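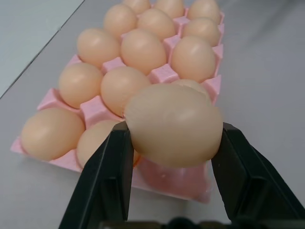 I bought my first egg tray by accident. It came free with the eggs, the way trays usually do, and I'd have thrown it out on recycling day except that the carton I was going to decant everything into had a hole in the bottom. So the tray stayed. It was foam, it was pink (properly pink, bubblegum pink, the pink of a 1980s bathroom) and it took up most of a shelf in a refrigerator that didn't have a shelf to spare. I complained about it for a week. Then I started to love it, and now I am a person with opinions about egg storage, which is not where I thought my forties were headed.

My household gets through a lot of eggs. There are four of us, one of whom is fifteen and eats breakfast twice, and I bake when I'm anxious, so February alone can clear out a henhouse. For years I bought the ordinary dozen and ran out by Thursday. The fifteen-pocket tray, three across and five deep, was a revelation. Three more eggs doesn't sound like much, but three eggs is a cake! Three eggs is an emergency frittata when the chicken you meant to thaw is still a brick.

When I started asking other people how they keep theirs, I expected shrugs. What I got was phone calls. My aunt talked for the length of a pot of soup about pointy end down. A neighbor walked over with a ceramic dish her mother brought from Ohio in a suitcase. And a friend of a friend put me in touch with Neelam Sachdeva, who has run the Saturday egg table at the Campbell Street market for 43 seasons if you count the way she does, four to a year.

Neelam packs her own trays, and I asked if I could come and help, by which I meant watch. She handed me an apron.

I thought I knew how to put an egg in a tray. You put the egg in the tray. But I've been a dropper all my life, meaning I let go about a quarter inch too soon and the egg makes that little tock as it lands. Neelam heard the first tock from the other side of the room. "Carry it all the way down," she said, without looking up. She's right, of course. You lower it until the pocket takes the weight, and then you open your fingers. It feels absurdly slow for the first dozen, and after that it's simply how you do it.

She fills from the far end toward herself, row by row, so her sleeve never passes over a finished row. That one had honestly never crossed my mind, and I've lost at least two eggs to a cardigan. She also keeps her thumb off the top of the egg. You hold it at the sides, lightly, and let the posts between the pockets guide it in. Those raised bits aren't decoration – they keep the shells from knocking together, and if you bully an egg past one you can crack it on the very thing that's meant to protect it.

We packed 156 eggs that morning. I know because she writes the total in pencil on the wall by the sink, and she let me write that one. I cracked one and she ate it scrambled, standing up, with hot sauce.

Now, the foam question. I know some of you are already composing your letters. Neelam uses molded paper for the market, and so do most of the small sellers I talked to. Paper is cheap, it goes in the compost, and it breathes a little. It also goes soft if you so much as look at it with a wet hand, and it sheds gray fluff. Foam wipes clean with a damp cloth and sits there looking cheerful, and mine has been in use for so long now that I feel fine about it, though I wouldn't go out and collect a stack. Hard plastic is the third choice, and a few people swear by it. I tried a lidded one called the Flumeck for a month. It's sturdy and it stacks, but the lid catches the top of anything bigger than a large, and you find this out by pressing.

I also borrowed an Umis, a sloped wire rack that rolls the next egg down to the front when you take one. My son adored it. He took eggs out just to see the next one arrive. I gave it back after nine days, having listened to more rolling than I could stand.

Color matters more than I'd have guessed. My eggs mostly come in shades of tan and peach, and against pink they look warm and a bit glamorous, like they're waiting to have their portraits painted. Against gray paper they look like groceries. A reader of my newsletter keeps white eggs in a dark green tray and sent me a message about it that ran to three paragraphs, and I enjoyed every word.

Then there's the matter of order. If you just plug new eggs into whatever gaps you've got, you will eventually find yourself with an egg of uncertain age in the back corner, and you'll be the one standing over a glass of water seeing whether it floats. My system is dull and it works. Old ones come forward, new ones go in at the back, and I take from the front right corner first. My husband takes from the middle. We've been married for nineteen years and I have decided to let this go.

As for where the tray lives, keep it off the door. I know the door has those dear little dimples built in, but it's the warmest spot in most refrigerators and it swings. I keep mine on the middle shelf toward the back, long side running front to back, so it slides out like a drawer. When I'm baking I bring the whole thing to the table, take what I need and put it straight back. For a while I was carrying eggs across the kitchen in the crook of my arm, four at a time, past a dog.

I did look into the fancy end of things. There's a countertop stand from Vostosia, very handsome, that holds a spiral of eggs and would look gorgeous in somebody's kitchen. Store-bought eggs here are washed and belong in the fridge, though, so all I could do with it is display onions.

Neelam called last week to say she had extra paper trays if I wanted to convert. I took two for my sister. The pink one is back on its shelf with four eggs left in it, front row full and one behind, and I'm making a sponge tonight, so somebody will have to go to the store.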